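Lost and found table draws steady traffic at Wanddale community center

12/27/22

WANDDALE - Small things left behind over the fall and early winter have been put out at the Wanddale Community Center, where people can look them over and claim what belongs to them until the building closes for its yearly floor work.

The display is in the side room past the front desk, and the items go out a few at a time. A marker, a plate and some fruit were among them.
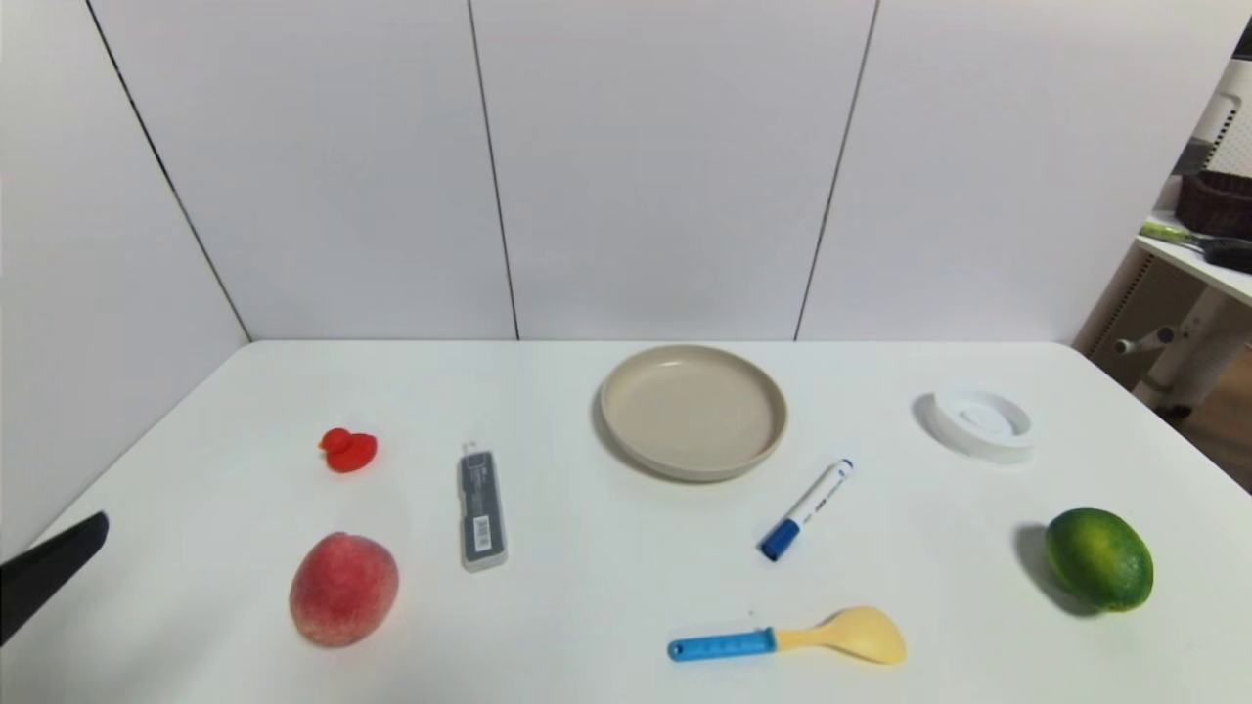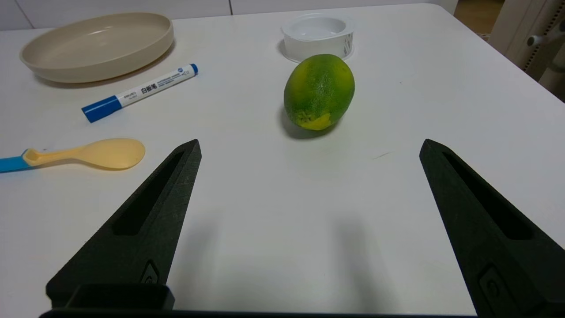
Marites Sebastian

The center has held a lost and found sale for years, but this is the first time it has set things out for their owners before anything is given away. In the past, whatever turned up went into a bin under the desk and stayed there until the bin was full. Staff then took it to the thrift shop on Degefa Street, often in one trip, and people who came in later asking for a glove or a lunch dish were told it was gone.

Under the new arrangement, each item is kept for 50 days from the day it is handed in. It is then shown on the white table in the side room. If no one takes it, it goes to the thrift shop as before.

The change was made after complaints in October, when a family that had used the center for a birthday party came back for a box of serving dishes and found it had been sent out with the rest. The thrift shop had already sold most of the set. The center paid for replacements and wrote the new rule the same month.

Many of the things on view are the kind that get left after a class or a party. There is a red rubber duck, a round beige plate with a raised rim, and a child's spoon with a light blue handle and a pale yellow bowl. The spoon has small raised dots on the handle, which should help a parent tell it from others. A gray box with a barcode label is also out. Anyone who thinks the box is theirs should be ready to say what is in it.

The whiteboard marker, which has a blue cap and a white barrel with Chinese characters printed on it, may go back to one of the language classes. The center rents rooms to two of them, and both teachers have been told that it is there.

Food is handled in a different way. The 50-day rule does not cover it, and fruit or packaged snacks found in the rooms are set out the same day and thrown away at closing. A peach was on the table along with the other things, and so was a green citrus fruit with a bright yellow patch on its peel. Neither will be held for a later date. Opened food is thrown out when it is found and is never put on the table.

To claim an item, visitors should stop at the front desk and sign the claim sheet. The sheet asks for a name, a phone number and a short description of the item. No proof of purchase is needed for anything worth less than $20. For items worth more, the desk will ask for a receipt, a photo of the owner with the item, or a detail that could not be seen by looking at the table.

Phones, keys, wallets, glasses with prescription lenses and anything with a name or an address on it are not put out. Those are kept in the office, and people who have lost one of them should ask for it directly. Medicine is turned over to the pharmacy at Varevard Plaza and cannot be returned by the center.

Coats and other clothing are on the rack in the hallway and do not need to be signed for, with the exception of winter coats. Children's boots are on the floor under the rack. Single gloves and mittens are in the basket next to it.

Visitors are asked to leave everything on the table until they have spoken with the desk. Children may look but should be with an adult. The side room is also used for card games in the afternoon, and the games have not been moved, so people who come at that time should expect company.

The side room is open whenever the front desk is staffed. Parking in the front lot is free for the first 2 hours. The rear lot is closed while the drain by the loading door is repaired, and visitors who usually come in that way will have to walk around the building on the north side. The ramp at the front entrance is open and has been salted.

Groups that rent rooms at the center have been given a new checkout list as part of the same change. It asks them to look under the tables and in the sinks, check the refrigerator, and wipe the whiteboards before turning in the key. A group that leaves dishes behind will get a phone call the next day. The center said it will not charge a fee for forgotten items, though the cleaning deposit still applies to rooms left dirty.

The floor work will be done by Lornus Flooring, which also did the gym two summers ago. It covers the hallway, the kitchen and the side room. The table will be put away during that time, and anything handed in will be kept in the office. Items that reach their 50th day while the building is closed will be held over and shown when it opens again.

The thrift shop will pick up unclaimed things after the building reopens. It takes dishes, toys and clothing in good condition. It does not take pens, markers or other school supplies, so those will go to the after-school room if their owners do not come for them.

Questions about lost items can be asked at the front desk or left on the center's message line. Callers should give the room they used and the date they were in the building.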